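Subject: Re: [abera-list] Folk night at the Malton hall

> Does anyone know if the Monday concert is still on? The Brollby site
> lists it but the ticket page is down. Also, is it a seated show?

It's still on, and the ticket page is back up as of this morning. Doors open at 7. Seating is on the main floor only, 71 chairs, and the rest is standing in the balcony.
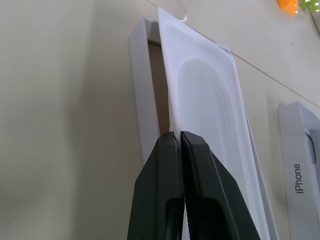

The Wirnel choir opens with 4 songs in Spanish — lyric sheets will be at the door. After that it's two sets with a short break.

Tickets bought for the July date are still good. If yours won't scan, give your order number at the desk. Parking behind the hall is closed, so use the lot across the street.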